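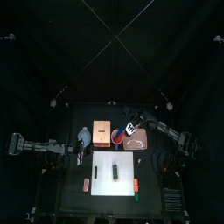 686 palabras

Llevo siete meses compartiendo mesa con dos brazos robóticos y todavía me preguntan en las comidas familiares si me van a echar. Pues de momento no, aquí sigo, con más trabajo que antes y con las manos bastante más limpias. Lo que sí ha cambiado, y mucho, es la forma de ordenar el taller, y de eso va esta página: trucos pequeños para quien tenga que preparar una mesa en la que trabajan personas por la mañana y brazos por la tarde (¡o al revés!).

En el taller de Tumcombe probamos tareas de las tontas, de las que en casa haces sin mirar: coger algo, moverlo, dejarlo en su sitio. En la mesa hay una pizarra blanca, rotuladores, una taza, una bandeja y una caja de madera. Parece el escritorio de un crío, ya lo sé, pero prepararla bien tiene su miga.

La superficie, oscura y sin brillo

Nosotros trabajamos sobre negro y con tela negra alrededor. Al principio me deprimía un poco, lo confieso, era como meterse en un armario. Luego le vi la gracia: la pizarra blanca salta a la vista y los rotuladores también. Si en vuestro taller se os pierden siempre las piezas claras, probad con un tapete negro mate en el banco, aunque no tengáis ni un robot. El polvo se ve muchísimo, eso sí. Yo paso un trapo de microfibra apenas húmedo antes de empezar, y en la tela uso el rodillo de quitar pelos.

Lo grande al centro, lo suelto a los lados

La pizarra va en medio, donde llegan los dos brazos. Los rotuladores que no se usan, fuera de ella. Antes lo dejaba todo amontonado encima y luego venía Martti Laaksonen a preguntarme por qué el brazo se liaba. Y tenía razón – yo tampoco habría encontrado nada. Desde entonces guardo una hoja con el dibujo de la colocación, y quien entra en el turno la copia. Diez minutos de preparación, ni uno más.

Los cables, recogidos pero con holgura

Un cable que acompaña a un brazo tiene que poder moverse con él. Yo los sujetaba tirantes, tan monos, y al primer giro largo se quejaban. Ahora dejo un bucle generoso y compruebo, con la máquina parada, que no roce nada de la mesa. Uso tiras de velcro de las de Trorkus, que se quitan y se ponen sin tijeras. Las bridas de plástico las he desterrado al cajón de los arrepentimientos. 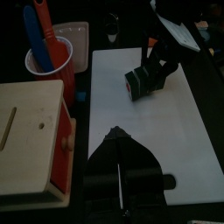

Texto: Hajnalka Veres | 21/08/2019

Sigo con lo que más nos costó, que es el asunto de los objetos pequeños.

Coger un taco oscuro encima de una pizarra blanca parece facilísimo. Para una pinza lo es menos, y para quien la vigila también, porque te pasas el rato agachando la cabeza a ver si lo tiene bien cogido. Mi truco es dejar espacio libre alrededor de la pieza, del ancho de una mano por lo menos. Las dos pinzas trabajan muy cerca una de otra y cualquier tapón suelto estorba.

Los utensilios largos van de pie en la taza. Si la taza baila, un disco de goma fina debajo y santas pascuas. Lo mismo con la caja de madera: antes de cada tanda la empujo un poquito con el dedo y, si se desliza, goma también. En casa lo he copiado para la tabla de cortar y estoy encantada.

Para la pizarra, paño seco primero y limpiador después, siempre en ese orden. Si quedan manchas grisáceas, insisto con un poco de alcohol en el paño (nunca directamente sobre la pizarra, que se mete por los bordes) y espero a que se evapore antes de poner nada en marcha.

¿Y la gente?

Éramos seis en el turno y seguimos siendo seis, pero hacemos otras cosas. Siiri Rantala repetía movimientos con la muñeca todo el día y acababa con el brazo vendado. Ahora prepara mesas, apunta fallos y decide cuándo se para. Le gusta más, aunque echa de menos poner la radio y no pensar. Darcy Pirihi lo lleva peor: dice que mirar cansa más que hacer, y algunas tardes le doy la razón. Lo que nos ha funcionado es cambiar de puesto cada hora, un rato mirando y otro rato colocando material, y que cualquiera pueda parar la máquina sin tener que dar explicaciones.

Otra cosa que pedimos en enero y nos concedieron: que las notas de los fallos las escriba quien estaba delante, con sus palabras. «Ha cogido el taco torcido» me sirve mucho más que un código. Las tenemos en una libreta de anillas colgada junto a la puerta, con un boli atado, que si no desaparece.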